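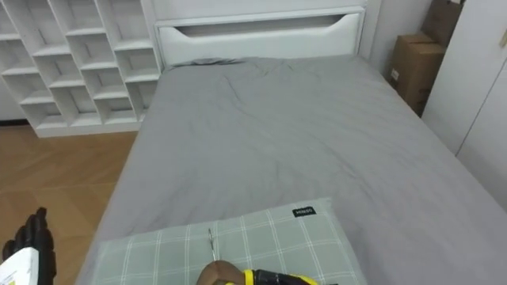

CALL FOR DANCERS – Loson Dance Company, summer piece

We need movers for a new work by Refilwe Radebe, working title Gidholm. Rehearsals start in July, 3 weeks, full days, then a short run at the Clakell. 246 seats, sprung floor, bad parking.

Open to ages 18 and up. Modern, West African, tap, house, whatever you've got. Formal training fine, no training also fine. You do need to pick up long phrases fast and be OK with floor work. Knee pads!!

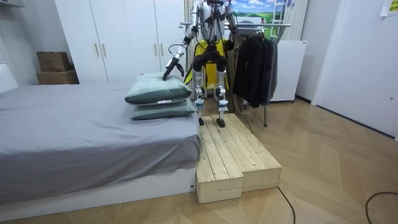
Pay is $800 a week for rehearsal, $100 extra per show. Travel not covered, sorry. We can help find a room if your coming from out of town, ask early.

To apply: one page about you, plus a link to video, two minutes max. Solo footage please, no group reels. Live drumming for most of it so tell us if you've worked with drummers before. Send to the Loson office, subject line "July dancers". Callbacks at the Rutkowska studio, second floor, dates to folow.

Posted 20 January 2026

Filed under: Auditions, Dance, Paid

Comments (3)

tess_m: Is the callback paid?

Loson office: No, but it's only one afternoon.

Dario: Sent mine last night, link might be set to private, will fix

We use cookies to keep this site running. OK / Manage settings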